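Name-day customs: revised entry for the Castaño collection

The Orthorpe register of household celebrations has been amended as of Mar 3, 2024. The entry on name days now separates two practices previously recorded under one heading: the open-house visit, in which callers arrive without invitation, and the fixed meal, in which the host sets a place for each guest in advance.

Lucero Condori reviewed 176 returned forms from Promside and Fondley. Of these, 4 described both practices in the same household and have been cross-referenced. Forms giving only a saint's name, with no account of food, greeting or gift, remain unclassified.

Spelling of family names follows the respondent's own usage. Dates are entered according to the calendar observed in the home, with the civil equivalent in the second column. Corrections should be sent to Percy Bermúdez and must quote the form number. The next revision, covering half-birthdays and coming-of-age dinners, is scheduled for October.

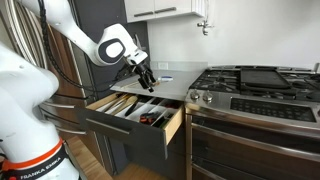 Half-birthdays: forms still open

Respondents who have already submitted a name-day form need only complete part 2.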